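2023-02-21
Kitchen cell, Follgate – right arm, wrist cable and fingertips

Took the cell over from Reto Rainer at the start of the shift. His note said the right gripper was losing its homing reference when the wrist was rotated past 60 degrees. Left arm not affected. No fault logged on the base or the lift.

Reproduced it on the third try. Wrist at 60 degrees, fingers commanded open, controller reports position lost and drops to hold. With the wrist at zero the same command runs clean. That points to the cable and its connector, so I left the gripper motor alone.

Power off, brake check, covers off the wrist. The connector was seated but the strain relief behind it had worked loose, and the cable was taking the pull at full rotation. Refitted the relief with a new screw, threadlock on, and gave the cable more slack between the last forearm clip and the gripper mount. Slack is now a wide loop on the outside of the wrist. It must stay clear of the elbow when the arm folds for parking. Checked by hand with brakes released, both directions, no contact.

Then low-speed approaches on the counter with the snack bag as the soft target, lime left in place behind the line of travel.

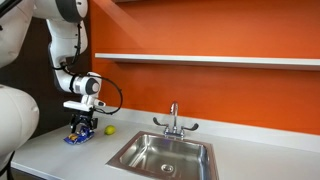 Why is the bag used for the low-speed check and not one of the rigid test blocks?

A rigid block stops the fingers at the same width every time, so it hides small errors in the opening. The bag gives way, and the motor current then shows whether the fingers are closing evenly. Use the blocks afterwards for the force reading.

Ran 200 open/close cycles at the counter, wrist stepped through its range. No loss of reference. Current trace even on both fingers up to the last part of the run, then a small offset on closing. Offset went away after re-homing. Noboru Fukuda thinks it is the encoder warming up and he may be right, but I have not seen it on the left arm. Left open.

Fingertips. The blue grip material is the batch from Zürcher. Kinga Mészáros fitted the first set in November and set the change interval at 1,000 cycles. The interval counter on the controller had been reset when the firmware was updated, so the real figure for this set is unknown. I have put the counter to zero and written the date on the inside of the wrist cover. If the material starts to ride up on the fingers, change it whatever the counter says.

Clearance to the wall shelf. The keep-out box in Zostance still had the old shelf height. Corrected it and raised the idle pose, so that the gripper waits above the shelf with the fingers empty. Approach to the counter now comes down in front of the shelf edge with 8 cm spare. Slower by a little, acceptable.

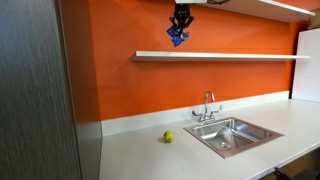

Right gripper, empty, above the shelf; blue material on the fingertips.

Parking pose not changed. The faucet keep-out volume is also unchanged and still too generous on the left lever side – Ikechukwu Chukwu wants it trimmed before the tap tasks, I would wait until the wrist has had a full day of running.

Still to do:
Order spare strain reliefs from Lenden, same part as the left arm.
Repeat the 200 cycles from a cold start and save the current trace for both fingers.
Syafiqah Rondonuwu to check that the interval counter survives a restart.
Left wrist: open the cover and look at the relief screw there too. No symptoms so far, same age, same screw without threadlock.

Covers back on, brakes tested, cell handed over in reduced speed. Do not go back to full speed until the cold-start run is in this book.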